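Zustia Wrist Cable Guard Kit
Part no. 328, fits Ateo twin-arm benches
In stock, ships from Dellstead

I'll be upfront, I only make this kit because I stuffed up. My Ateo was halfway through a pole-fitting job when the left arm stopped dead and threw a 317, which the manual calls "joint feedback lost" and leaves at that. Very helpful! The wrist cable had been looping a bit too proud of the housing for weeks, and every time the arm reached across it rubbed on the same spot until the jacket wore through. The arm held its position (thank goodness for the brakes), but I still had to hit the stop and support the workpiece by hand before I went anywhere near the gripper.
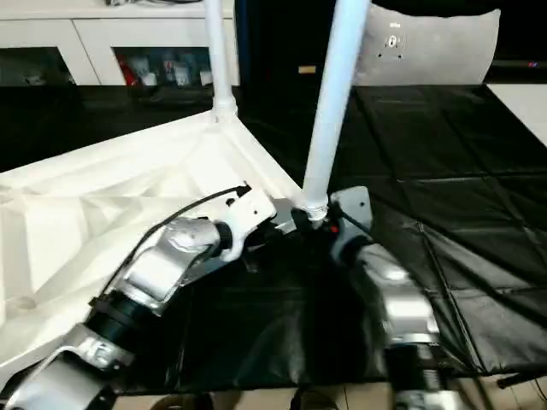

So the kit is two clamps, a spiral sleeve and a moulded saddle that keeps the loop close to the arm without pinching it. Leave enough slack for full wrist rotation – I went too tight on my first go and had the sleeve off again by lunchtime. My own set has done 2000 cycles since February and the jacket underneath still looks fine to me.

Before you fit it: power off at the wall, prop up anything the grippers are holding, and wait for the joint lights to go out. If your cable's already showing bare wire, don't sleeve over it. Replace the cable first, please!

Colour: grey or black
Fasteners: 24 supplied, spares included
Also fits: Kudo single arm, with the short saddle (choose at checkout)
Returns: fine if the sleeve hasn't been cut

Got a 317 that won't clear with a new cable in? Send me the log before you order and I'll have a squiz.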